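Gripper drops the cloth when unloading washer — Mandus hand-held, right side only

Asked by Leokadia Makowska, Sunday

Hello. I have a problem with the right gripper of our pair. When I take cloths out of the washing machine, it holds well for the first moments, then the fingers open a little by themselves and the cloth slides down. It happened 9 times in 31 tries. The left one never does this. I already changed the finger pads and cleaned the trigger. No error is shown. 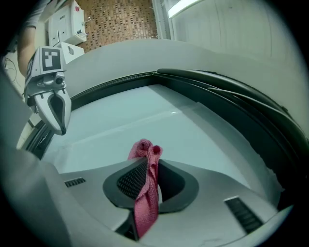 Right gripper at the washer door, pink microfiber cloth in the fingers.

Is it the motor, or something in the settings? I am also a bit afraid that the fingers can close again by themselves when my hand is near.

2 answers

Czesław Kołodziej
I had the same with a Mandus in November. For me it was the small connector behind the trigger, which was not pushed in completely. When the wrist turned, the signal was lost for a moment and the grip relaxed. Switch off, take out the battery, open the rear cover and press the connector until it clicks. Then turn the wrist slowly with a cloth in the fingers and watch. Until you know the cause, please keep your other hand away from the fingers — mine did close again one time, quite hard.

hellberg_2
maybe grip force too low? i put mine higher and it was ok. wet cloth is heavy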